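Flukdale Community Hall Users Group
Minutes of ordinary meeting, August

Meeting opened 7.30 pm. Minutes of the previous meeting were accepted without amendment.

1. Hall hire. The hourly rate stays unchanged until the new year. The bond for evening functions rises to $500. Existing bookings will be honoured at the old bond.

2. Heating. Priltness quoted $800 to service both wall units and replace the thermostat in the supper room. Quote accepted. Work to be done outside class hours. 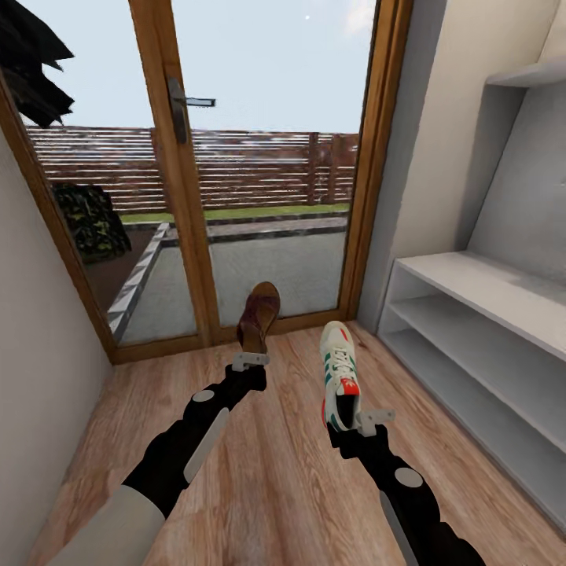

Flukdale Community Hall, Buildings and Grounds

3. Stormwater. The grate at the rear was cleared in July. Water still pools beside the ramp after heavy rain. A second drainage quote is to be obtained before the next meeting.

4. Kitchen. The Venus urn trips the circuit when run with the oven. It is to be labelled and used on the east wall outlet only.

5. Correspondence. Mfaume Dance asked for an extra storage cupboard. Deferred until the key register is up to date.

6. Accounts. Petty cash balance of $237 noted. Electricity invoice approved for payment.

Meeting closed 8.50 pm.

Contact the hall office | © Flukdale Community Hall | Back to top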